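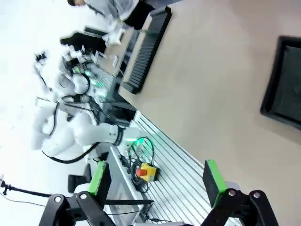

Zdenka Hodžić wants the wrist camera compared on both finger sets before we say anything about grip force, and after reading last month's notes I agree with her. Half of what we wrote down as slips could have been the controller closing at the wrong place.

Thursday, started 9:00. Parallel gripper, black fingers, green pads. Same arm, same table, same tray as target. Two controllers to try: the stock one that came with the arm and the Wakano box that Decha set up. I left the grip force at the same setting for both and only changed what sends the close command.

Notes on the stock controller first.

- Close command goes out on time, but the fingers start moving late. The delay isn't constant. It is worse when the camera stream is at full resolution.
- Dropping the stream to half resolution makes the delay steadier. It doesn't make it short.
- Opening is fine at every setting I tried. I don't understand why opening and closing should differ and have not looked into it yet.
- Approach from the rack side of the table is better than approach from the tray side. On the tray side the wrist has to turn further and the cable pulls on the last joint near the end of the turn.

Wakano box after that. Setup took most of the morning, mainly finding out that it wants the gripper limits in its own units, where fully open is 1000. Our config had 955 in it from the old fingers, so it never opened all the way and I spent a while blaming the linkage. Changed the value, saved it under a new name, old file kept.

With the limit fixed it closes sooner and the motion is smoother at the end of travel. The stock controller gives a small kick when the pads meet. The Wakano doesn't, at least not at this force. Zlatko thinks the kick is a force loop that switches on late. Could be. He has the logs now.
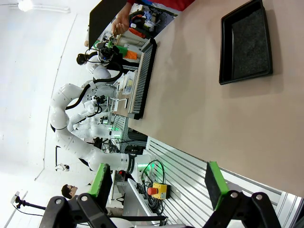

*Wrist view, fingers open, tray on the table.*

Camera: mounted on the wrist, so the image is rotated and both fingertips stay in view the whole time. The rotation is corrected in software for the detector, but the raw files are saved as they come. Please don't rotate the saved ones, the calibration expects them raw.

Exposure is still a problem. The far side of the room goes white when auto exposure meters on the table, and the detector loses the tray rim for a moment when it recovers. Fixed exposure works if the lights stay the same. Solomiia suggested locking gain and leaving shutter on auto, which I haven't tried.

The green pads are easy to segment and I would keep the color. One warning: indicator lights on the robot base are also green, and the color mask picks them up when the wrist points that way. I masked the upper part of the image for now. A size filter would be cleaner.

Wider pads from Mujić are on order. They should help on flat parts, but the comparison above has to be repeated with them fitted, because the limits will change again.

Cables: the loop along the arm needs another tie or a longer run. At the far end of the turn it goes tight before the joint limit stops anything. Arben has looked at it and wants to reroute it on the outside of the wrist. Until that is done keep speed down on the tray side.

To do

- Repeat stock vs. Wakano with the stream off completely, to separate camera load from controller delay.
- Try locked gain.
- Write the limit value on the label of the box – whoever swaps the fingers next will hit the same thing.
- Ask Zlatko whether the logs have timestamps from the gripper side or only from the PC. If only the PC, the delay numbers mean less than I'd like.

Stopped at 5. Wakano config left loaded.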